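Grinton Suture Set

Version notes, 24/01/2023

Contents
The set covers closing a straight incision in soft tissue with black thread. It holds 190 clips, sorted into 7 folders by stage of the closure. The longest clip is 625 seconds. Clips have no sound.

Folder names follow the Javard scheme: stage, pad number, clip number. Pad numbers start at 40, as the lower ones went to an earlier set on knots only.

Labels
Each clip has a start and end time for every stitch. A stitch starts when the needle first touches tissue and ends when both tails are trimmed. Loose thread lying on the surface is labeled "slack" – it is not counted as part of a stitch until it is pulled through. Wound edges are marked only where both sides can be made out. 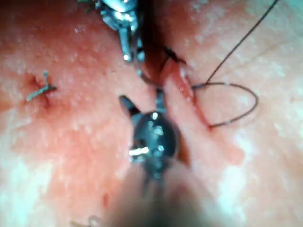 A user at Florkier wrote in to ask that slack be split in two, open loops and straight runs, because a loop near the wound can catch on the next pass and a straight run rarely does. The split is planned for the July release. Until then, use the "slack" tag for both.

Known problems
Trim times in the last folder are off by up to a second. Close views go soft near the lower edge – do not use them for measuring wound length.

License
Free for teaching and research. Please cite as Nazarenko, Grinton Suture Set.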